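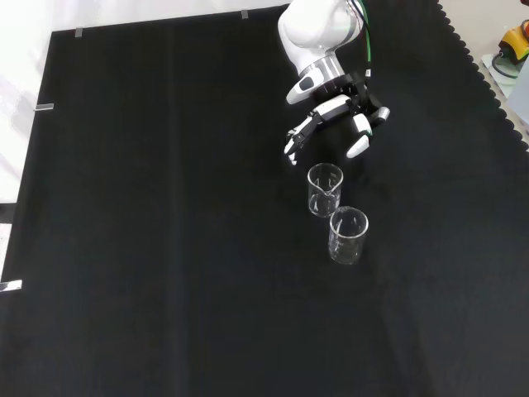
Covering a Bench with Black Cloth for Clear Glassware

Clear glass on a white tabletop loses its outline, and the printed graduations disappear against the background. A dark cloth solves both problems. The method below is the one used on the bench in Stitonport for beakers and other small vessels with white markings.

What you need

Black cloth, larger than the working area on every side
Iron and a damp pressing cloth
Lint roller
Clips or tape strips for the edges
Two clear beakers with white graduations, 400 or 500 ml
Lint-free wipes

Choosing the cloth

Use a matte fabric. Satin and coated fabrics throw the overhead light back and produce a gray patch that moves when the viewer moves. A fine weave with some texture is acceptable. A decorative edge, such as a scalloped border, makes no difference as long as it stays outside the area where glass is set down. Do not trim it unless you are prepared to hem the cut.

Avoid pile fabrics such as velvet. They shed, and a beaker does not stand level on them.

Laying the cloth

1. Clear and wipe the tabletop. Let it dry fully.
2. Press the cloth on the reverse side. Storage folds can be reduced but seldom vanish. A faint lighter line along an old fold is normal.
3. Lay the cloth with its main fold lines running front to back. Glass can then be placed between two folds.
4. Fasten the top edge first, at two points.
5. Smooth from the top edge toward yourself with the flat of the hand. Do not pull on the corners.
6. Fasten the left edge at two points, one high and one low.
7. Check for slack by pushing lightly on the cloth with a fingertip. If a ridge forms ahead of the finger, lift the nearest fastener, smooth again and refasten.
8. Go over the surface with the lint roller in one direction only.

Keep all fasteners at the perimeter. Shiny ones near the glass show up as reflections in the wall of the vessel.

Placing the glass

Wash and dry the beakers before they go on the cloth. Water marks that cannot be seen on a white bench are obvious on a black one. Handle each beaker by its upper portion and wipe off fingerprints afterward.

Set the first beaker down on a flat part of the cloth, clear of the creases. Lower it straight down; sliding it drags the fabric and undoes step 5. Bring the second beaker in from above and keep the two walls apart until the upper one is clear of the rim below.

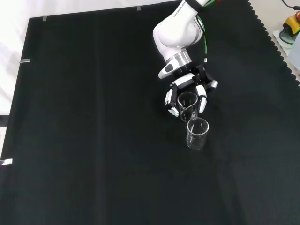
Two clear glass beakers against the black cloth, one held above the other. The graduations are white.

If the graduations are hard to read, move the lamp to one side before changing anything else. Light from directly overhead tends to wash out fine print.

Care

Shake the cloth outdoors and store it rolled on a tube. Wash cold, separately, without fabric softener. The Flisthorpe bench uses the same procedure with a second set of fasteners on the right.

Page maintained by Leonie Thiele. Last revised in January.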